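Section 6 -- Setting up your apartment intercom and door fob
Dolton Building, Marnico Developments. Issued Thursday, January 6, 2022

Do this on the day you get your keys. You need the white handover envelope and your unit number.

1. Find the wall panel by the front door. Peel off the film.
2. Hold the bell button until the light goes green. Let go.
3. Key in your unit number, then 285, then the bell button again. Two beeps = done.
4. Touch your first fob to the bottom of the panel. Wait for the beep. Repeat for each fob, one at at time.
5. Go down to the lobby and try every fob on the street door, the bike store and the car park gate.

Note: the panel takes up to 6 fobs. Extra ones come from the Semwal desk on the ground floor, ask for Pichit Rattanakul.

Note: podium shops and the plaza lifts are on a seperate system. Your fob won't open them.

CAUTION -- don't switch off the panel at the fuse board during steps 2 to 4. It wipes the lot and you start again.

CAUTION -- no drilling within 100 mm of the panel. Cables run straight up and down behind it. Replacement panel is 3,295 plus fitting, charged to the owner.
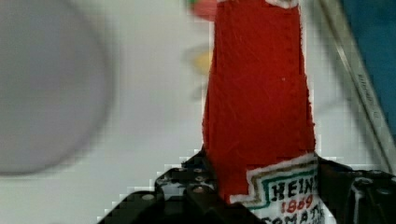 Fig. 6.1 Red fabric bottle with white label

6. Sign the fob sheet, drop it in the Floloment letterbox in the lobby. Settlement queries to Recep Yüksel, not the desk.

Lost fob? See Section 7.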